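Home | Departments | Student Work | Reports | Contact

This site uses cookies to remember your settings. Accept | Manage choices

April
By Ji-hoon Jin

Listening Before Launch: Customer Interviews and Product Decisions at a Small Household Goods Firm

Report submitted for the second-year module in Marketing Practice

1. Purpose of the project

The purpose of this project was to examine how a small firm uses what its customers say when it decides which products to make. The firm, Prandgate, sells storage and kitchen goods through its own website and through independent shops. It agreed to give the author access to its customer records and to allow interviews with buyers of the Zeto range, a set of stacking containers introduced two years before the project began.

The question set by the module was a simple one: does the firm learn anything from customers that it did not already believe? The firm's own managers were divided on this matter. The sales side held that customers ask only for lower prices. The design side held that customers describe real problems but are poor at suggesting remedies.

2. Method

Two sources were used. The first was a written survey sent to 3000 people on the Zeto mailing list, of whom 200 replied in full. The second was a set of 30 interviews, each carried out by telephone and lasting between twenty minutes and an hour. Interviewees were chosen from those survey respondents who had agreed to be contacted again.

The survey asked closed questions on price, size, colour and delivery. The interviews avoided direct questions about new products. Interviewees were asked to describe the last time they had put shopping away, what they had done with anything that did not fit, and what they had last thrown out. This approach was suggested by the project supervisor, Joon-young Yoon, and was tested in four practice calls which are not included in the results.

Notes were typed during each call and coded afterwards under headings agreed in advance. Two headings, 'lids' and 'shared kitchens', were added after the first week of interviews.

3. Findings from the survey

The survey results were close to what the sales side had expected. Price was the most common concern, followed by delivery charges. Few respondents asked for new sizes, and colour was of little interest to them. When asked in an open box what the firm should make next, most left the box blank. Those who did write something tended to name a product that was already on sale elsewhere.

4. Findings from the interviews

The interviews gave a different picture. Price was seldom raised unless the interviewer mentioned it. The most frequent subject was lids: lost lids, lids that looked alike and fitted nothing, lids kept in a separate drawer. Several interviewees had stopped using half of a set for this reason and had not thought of it as a fault in the product. One said that she had 'a drawer of lids and a cupboard of bowls, and they have never met'.

A second subject was the shared kitchen. Interviewees living with friends or grown-up children described marking containers with tape or string. None of them had mentioned this in the survey, which had no question to which it would have been an answer.

5. Use of the findings by the firm

A summary was presented to Prandgate at its offices in Mukberg. The design side proposed a hinged lid and a space for a name on the short side of each container. The sales side asked for the cost of the change, which was estimated at 33 pence per unit – more than had been hoped. It was agreed that a trial batch would be made under the working name Min and offered first to existing customers.

The author notes that the decision rested on a small number of conversations with people who already liked the range. Former customers were not interviewed, and the firm holds no contact details for buyers who used independent shops.

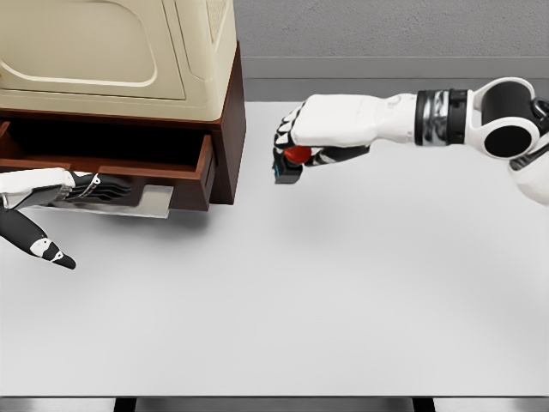 MUKBERG, April – The trial batch had not been delivered when this report was completed, and no sales figures are therefore included. The firm has asked that the interviews be repeated with buyers of Min once they have had the product for a full season, and the question sheet has been left with the design side for that purpose.

6. Limits and recommendations

The work was carried out by one student, and the coding of notes was not checked by a second reader. Any repeat should correct this. The survey and the interviews were also drawn from the same list, so they cannot be treated as independent of each other.

It is recommended that the firm keep the survey for matters of price and delivery, where it served well, and hold a small number of interviews each spring. It is further recommended that staff who answer the telephone record complaints in the customer's own words. At present these are entered under six fixed codes – one of which, 'other', accounts for most of the entries.

The question sheet and the coding headings are held in the department office and may be consulted on request.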